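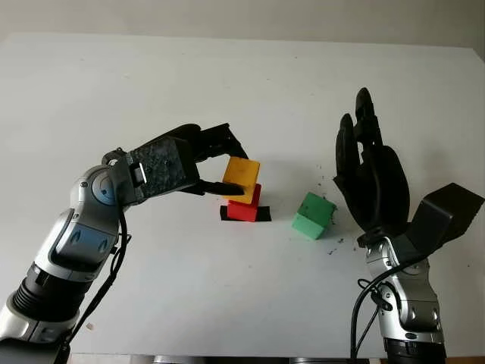
구멍 난 스웨터를 버리지 못하는 사람들에게

겨울옷을 꺼내다가 팔꿈치에 구멍이 난 스웨터를 발견하면 다들 어떻게 하시는지? 나는 오랫동안 '일단 다시 넣는다' 파였다. 버리자니 아깝고 입자니 민망하고, 그래서 서랍 맨 밑에 넣어 두었다가 이듬해에 또 발견하고 또 넣는 것이다. 그렇게 네 해쯤 묵은 회색 스웨터가 한 벌 있었다. 대학 다닐 때 웨스트비에서 산 건데, 목둘레가 살짝 넓어서 셔츠를 받쳐 입기에 딱 좋고 소매가 길어서 손등까지 덮인다. 비슷한 걸 사 보려고 꽤 돌아다녔지만 이상하게 다 어딘가가 달랐다(목이 좁거나, 까슬거리거나, 너무 비싸거나!).

그러다 지난 3월, 드디어 바늘을 들었다. 계기는 별것 없다. 감기에 걸려서 집에 누워 있다가 양말 깁는 영상을 봤는데 그게 너무 재미있었다. 실이 위아래로 지나가고, 다시 좌우로 하나 걸러 하나씩 지나가면서 구멍이 작은 천이 되어 메워진다. 콧물을 닦으면서 영상을 세 편 내리 보고 나니 나도 당장 뭔가를 깁고 싶어졌다.

문제는 실이었다. 집에 있는 실이라고는 단추 달 때 쓰는 검은 재봉실뿐이어서, 용감하게도 그걸로 먼저 해 봤다. 결과는 처참했다. 실은 가늘고 뻣뻣한데 스웨터는 폭신하니까 기운 자리만 딱딱하게 오그라들어서, 팔을 굽힐 때마다 뭐가 꼬집는 것 같았다. 한 시간 걸려서 한 걸 다시 한 시간 걸려서 뜯었다. 뜯다가 멀쩡한 코까지 하나 끊어 먹어서 구멍이 더 커졌고.

결국 217킬로미터를 달려 카네로까지 갔다. 실 사러 그 먼 데까지 간 건 아니고 친척 집에 가는 김에 들른 것이지만, 솔직히 친척 집보다 그 가게가 더 기대되었다. 카네로는 시장 골목 안쪽에 있는 좁은 털실 가게다. 벽 한 면이 통째로 자투리 실 바구니인데, 깁는 데는 한 타래가 다 필요 없으니 거기서 고르면 된다. 나는 들고 간 스웨터를 바구니마다 대 보면서 회색을 찾았다. 세상에 회색이 이렇게 많을 줄이야. 푸른 회색, 누런 회색, 비 오는 날 보도블록 같은 회색…… 가게 안에서는 똑같아 보이던 실이 문밖에 들고 나가면 영 딴판이어서, 그 좁은 문을 몇 번이나 들락거렸는지 모른다.

그때 계산대에 있던 완팅 딩이 스웨터를 슬쩍 보더니 겨자색 실을 내밀었다. 베타흐에서 나온 양말용 실인데, 울에 나일론이 조금 섞여 있어서 팔꿈치처럼 쓸리는 곳에 좋단다. 똑같은 회색을 찾다가 애매하게 다른 회색으로 깁느니 아예 다른 색으로 가라는 얘기였다. 나는 튀는 걸 싫어하는 사람이라 잠깐 망설였다. 그런데 대 보니까 예뻤다. 너무 예뻐서 자투리는커녕 110그램짜리 한 타래를 통째로 사 버렸다. 팔꿈치 구멍 하나에 들어가는 실은 새끼손톱만 한 뭉치면 되는데 말이다. 덕분에 지금 우리 집에서 구멍이 난 물건은 전부 겨자색으로 기워지고 있다. 양말도, 장갑도, 심지어 커피 주전자 밑에 까는 받침까지.

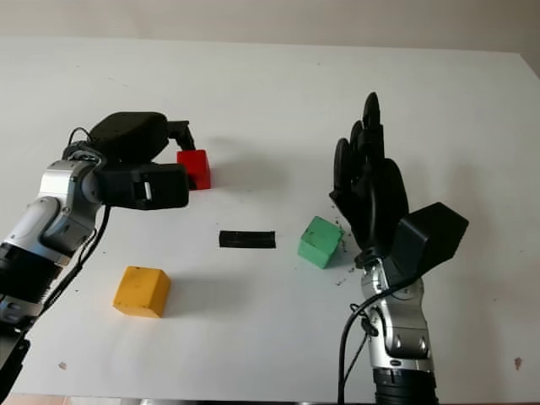 떰 리는 생각이 좀 달랐다. 색을 바꿔 깁는 것도 좋지만 처음 하는 사람은 원래 색과 비슷한 실로 시작하는 편이 마음 편하다는 것이다. 실을 너무 당긴 자리, 한 칸 건너뛴 자리가 대비되는 색에서는 다 보이니까, 남 앞에서 입을 옷이면 자꾸 신경이 쓰여 결국 안 입게 된다고 했다. 본인도 빨간 실로 기운 카디건을 그렇게 한 해 내내 옷걸이에만 걸어 두었다면서.

일리가 있는 말이다. 내 왼쪽 팔꿈치를 자세히 보면 가운데가 살짝 울어 있고 오른쪽 가장자리는 계단처럼 들쭉날쭉하다. 그런데 나는 웬일인지 그게 별로 거슬리지 않는다. 처음 입고 나간 날에는 팔짱을 껴서 가리고 다녔지만, 빵집에서 계산을 하려고 팔을 폈더니 뒤에 선 분이 어디서 산 옷이냐고 물어보셔서 그 뒤로는 팔꿈치를 아주 당당하게 내놓고 다닌다.

깁는 방법 자체는 어렵지 않다. 구멍 뒤에 둥글고 단단한 걸 받친다. 전용 나무 버섯도 판다지만 나는 국자를 썼고, 전구를 쓰는 사람도 있고 오렌지를 쓰는 사람도 있다. 구멍 가장자리보다 손가락 한 마디쯤 바깥의 성한 데서부터 세로로 실을 깐다. 이때 욕심을 내서 구멍에 바짝 붙여 시작하면 금방 옆이 터진다. 세로가 끝나면 가로로 돌아서, 위로 한 번 아래로 한 번, 다음 줄은 반대로. 줄을 돌 때마다 실을 끝까지 당기지 말고 작은 고리를 남겨 두어야 한다. 빨면 실이 조금 줄어드는데 그 고리가 여유분이 되어 준다. 나는 이걸 두 번째 양말에서야 알았다. 첫 번째 양말은 빨고 나서 뒤꿈치가 복주머니처럼 오므라들었다.

시간은 생각보다 많이 든다. 동전만 한 구멍에 저녁 한나절이 간다. 나는 밤 아홉 시쯤 라디오를 틀어 놓고 앉는데, 손이 바쁘니 휴대폰을 못 만지는 것이 의외로 제일 좋다. 차는 매번 식는다. 한번은 바늘을 소파에 꽂아 두고 잊어버렸다가 다음 날 아침에 아주 요란하게 기억해 냈으니, 바늘꽂이는 꼭 마련하시길.

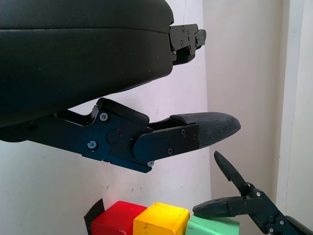

바늘 이야기가 나온 김에 덧붙이자면, 끝이 뭉툭한 돗바늘을 쓰는 게 좋다. 뾰족한 바늘은 털실 가닥 사이를 찔러 갈라 놓아서 천이 지저분해진다. 귀가 넓은지도 봐야 한다. 양말용 실은 꽤 도톰해서 보통 바늘귀에는 들어가지 않는다. 침 발라 가며 씨름하다가 성질만 버린다. 가위는 작고 잘 드는 것 하나면 된다.

돈 이야기도 안 할 수 없겠다. 실값에 바늘값, 오가는 길에 사 먹은 휴게소 우동까지 치면 스웨터 한 벌 기우는 데 든 돈이 세일 기간 새 스웨터 값과 별 차이가 없다. 하비에르라는 수선집이 우리 동네에도 있어서 나중에 물어보니 팔꿈치 하나에 받는 돈이 내 실값보다 쌌다! 급하거나 비싼 옷이면 당연히 맡기는 게 낫다. 특히 아주 얇은 캐시미어나 코가 촘촘한 기계 편물은 나도 손을 안 댄다. 한번 대 봤다가 곧장 하비에르로 들고 갔고, 거기서 내 바느질을 뜯는 값까지 따로 치렀다.

그래도 요즘은 옷장을 보는 눈이 좀 바뀌었다. 옷을 살 때 안쪽부터 뒤집어 본다. 솔기가 튼튼한지, 여분 실이 달려 있는지, 나중에 내가 기울 수 있을 만큼 코가 굵은지. 예전에는 단추와 함께 딸려 오는 작은 실뭉치를 집에 오자마자 버렸는데 지금은 봉투에 옷 이름을 적어서 쿠키 통에 모은다. 버린 실뭉치들을 생각하면 속이 쓰리다. 좀약도 바꿨고, 겨울이 끝나면 스웨터는 꼭 빨아서 넣는다. 벌레가 땀이나 음식 얼룩이 묻은 자리를 좋아한다니까.

회색 스웨터는 지금도 입고 있다. 얼마 전에는 반대쪽 팔꿈치가 얇아져서 불빛에 비추면 살이 비칠 정도가 되었길래, 구멍이 나기 전에 미리 덧대듯이 기워 두었다. 이번에는 겨자색이 조금 질려서 짙은 초록을 썼다. 양쪽 색이 다른 팔꿈치라니, 떰 리가 보면 또 한마디 하겠지만. 다음은 남편의 등산 양말 차례인데 이건 뒤꿈치와 발가락이 한꺼번에 나가서 어디서부터 손을 대야 할지 아직 고민 중이다.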